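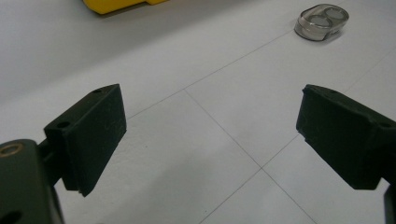
Small Cases and Drawer Storage: Gallery 2

Page compiled by Regula Hollenstein. Last revised Tuesday, November 18, 2025.

This gallery belongs to the Dernholm household storage notes, section on small personal items. It covers travel cases for contact lenses and the drawer units in which such cases are usually kept. The first gallery dealt with sewing supplies and batteries. The drawer dimensions given there still apply and are not repeated here.

The notes use three terms throughout. A "case" is a closed container made to hold one kind of thing. A "well" is a round holder inside a case for a single lens. A "unit" is a free-standing set of drawers. Soap boxes, tablet boxes and spectacle cases are treated in section 4, although spectacle cases will probably move to this section at the next revision.

Lens cases, general

Most lens cases have two wells. In the flat type, the wells are joined side by side and each has a screw lid. In the shell type, the wells sit inside a second, larger housing, which may also have space for accessories. The shell type takes up more room in a drawer but keeps the parts together, and it can be put away standing or lying down.

The length of the housing is what decides which drawer it fits. For the shell type we work with 70 mm as the minimum clear inside width of a drawer, measured at the base and not at the rim. Many moulded drawers taper towards the bottom, so a case that drops in easily at the top can jam halfway. Přemysl Čierny reported this with the Tekin narrow drawers, and the table in section 3 was corrected in February.

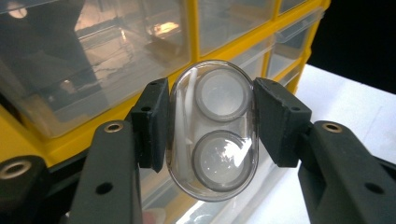 Shell-type case, clear, with two grey-rimmed wells and a slender white accessory along one side. Yellow-framed drawer unit behind.

Clear housings are preferred in these notes for one practical purpose: the contents can be checked without opening the case. A missing accessory shows at once. The drawback is glare. Under a ceiling lamp a curved clear shell reflects strongly, and the inside of a well can be hard to make out until the case is turned.

Accessories such as lens tweezers or applicators should go back into the housing after use. If they are kept separately, use a lidded compartment and label it. Do not leave them in an open drawer with coins, keys or hair grips.

Drawer units

The units considered here are plastic, with a coloured frame and transparent drawers. The frame colour has no bearing on strength. It does help when several units stand next to each other, as Baoshan Shi found when sorting the Ornuleo stockroom: each group of goods was given one frame colour, and the index sheet listed the colour first and the drawer second. That index ran to 561 entries and could be searched by eye without much trouble.

For a household, one unit is normally enough. The order we suggest, from the top drawer down:

Daily items: lens case in use, comb, nail scissors
Spare cases and accessories, still closed
Plasters and dressings
Cables and adapters
Anything heavy

Heavy items at the bottom keep the unit from tipping when an upper drawer is pulled out fully. On a table, set the unit back from the edge by at least the depth of one drawer.

Laying out before sorting

Before a unit is filled, the contents are laid out on a clear table. A pale, plain surface is best for small plastic parts. Dark or patterned surfaces hide smoke-coloured and clear pieces, and a glass table is worse still. Leave a wide empty strip at the front for working in and keep the items waiting to be sorted towards the back.

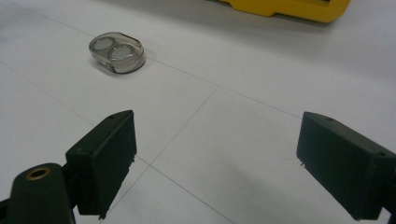

Translucent smoky-grey case on a white tabletop, well back from the working area. Part of something bright yellow along the far side.

Cornel Roman recommends taking one category at a time and closing the drawer before starting the next. Waltraud Wieser prefers to lay everything out first and then fill all the drawers in one pass. Both methods were timed on the Bimau set, a mixed lot of 24 small cases and boxes. The difference was too small to matter. The second method needs more table, and with children or pets in the house the first is easier to interrupt.

Cleaning the drawers

Take the drawers out of the frame and wash them in lukewarm water with a little washing-up liquid. Abrasive pads will cloud transparent plastic. Dry the runners as well as the drawers, as trapped water leaves marks. Lens cases themselves are cleaned and replaced according to the instructions supplied with the lenses and their solution, and these notes give no advice on that.

Corrections to this page

The minimum drawer width was previously given as an outside measurement. It is an inside measurement. The suggested drawer order formerly put cables above dressings; this has been changed at the request of two readers.

Gallery 3 covers lidded boxes for desk use.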